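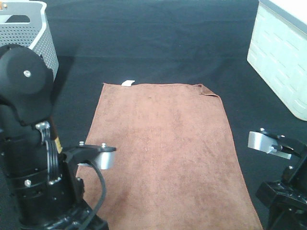 Home Shop News Stockists Contact

3 min read

Wirklow opens a towel-folding room in December, and you're all invited

I've been folding towels for a living, one way or another, for 11 years, and I still get a bit giddy over a fresh stack. So it makes me very happy to announce that Wirklow, my little home linens shop, is opening a folding room upstairs this December. It's called Pelemell (my grandmother's word for the state of my bedroom), and it's a place where you can come in with a bag of clean laundry, find a table, and get the whole lot folded in good company.

I know, I know. A room for folding towels! But hear me out. Most of the people who come into the shop tell me the same thing: they love buying towels and they hate the closet the towels live in. Stacks slump, the good ones end up at the bottom, and somebody pulls out a washcloth and brings the whole shelf down. I used to answer this at the register with a quick demonstration on the counter, and the line behind would get longer and longer, and people in the line would start asking questions too.

Pelemell is basically that, with more space and better chairs.

We've covered the tables in dark cloth, which I picked after a long spell of trying everything else. Pale towels show up on it, rusty reds and browns show up on it, and a microfiber towel doesn't skate away from you the way it does on a bare tabletop. You lay it out flat, smooth it from the middle, check your corners (there's always one that wants to curl up) and tuck the tag end in on the first fold. That's my way of doing it, anyway. My sister rolls hers and we've agreed not to discuss it at Thanksgiving.

There will be baskets on the tables for sorting. I'm a big believer in plastic ones with holes in them, because clean towels like some air and because you can see what you've got without tipping everything out. Bring your own if you have a favorite.

We'll run 2 sessions a day, one at 10 a.m. and one at 6 p.m. for people coming from work. The morning one is quieter and better if you want me to stand next to you and go slowly. The evening one has music and, I'm told by the friends who helped me try it out, too much talking. I make no promises about fixing that. Each one lasts an hour and a half, and you can leave whenever your bag is done.

It's free to come. If you'd like to buy something while you're here, the new Femside bath range will be on the shelves downstairs in time for opening, in terracotta, oat and a green I argued for very hard. The hand towels and face cloths fold down small enough for those skinny shelves over the toilet, and I'll show you how. We'll also have the Seixas kitchen cloths back in stock, and yes, I've ordered more of the striped ones this time!

You'll find us at 231 Alder Street, through the shop and up the stairs at the back. The stairs are steep and there's no elevator, so if that's a problem, call ahead and I'll set up a table for you on the shop floor. Kids are welcome and are often very good at washcloths.

Please bring laundry that's clean and all the way dry. Fitted sheets are allowed. I'll do my best with them.

Reporters and anyone who'd like to write about the room can come by any morning before we open, or ask for me at the shop. I'm happy to talk about towels for as long as you can stand it.

Zuweira Asamoah
Owner, Wirklow

Related news

Femside bath range: the colors are in
How many towels does a guest bathroom need?
Seixas kitchen cloths return to Wirklow
Holiday hours and gift wrapping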